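**1/** In June I moved to Lundton for work, and since then I am trying to bring order to my drawers of old cables and small electronics. I write down what helped me, maybe it is useful for somebody.

**2/** My first mistake was to buy boxes before sorting. I came home from Jondora with 10 of them, all with lids. After a week I did not open a single one, and everything was lying on top of the lids.

**3/** Now I use open trays only. Four for sorting, and one metal tray for the thing I am deciding about. The rest of the table stays free – this was the most difficult rule for me.
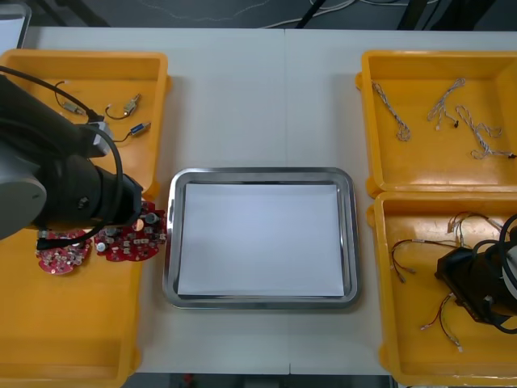
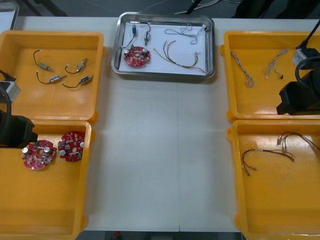
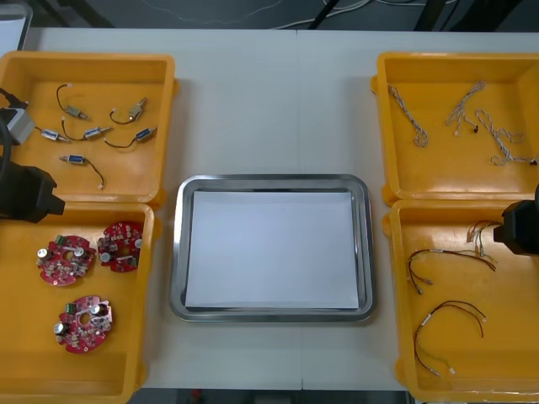
Yellow trays at the sides, steel one between them.

**4/** My groups are very simple: keep, give away, repair, ask a colleague. I tried to sort by type of plug before, but I don't know the names of half of them.

**5/** White paper is good under small parts. A tiny screw is easy to lose on shiny metal, and you can write notes next to it with a pencil.

**6/** For old dust I use Clener on a cloth, never directly on the part. Let it dry well.

**7/** What nobody wants goes to the recycling point on Salgado Road. On Monday they close early, so I went there two times for nothing.

**8/** Still to do: the drawer with chargers. I have 3 for a phone which I sold long ago.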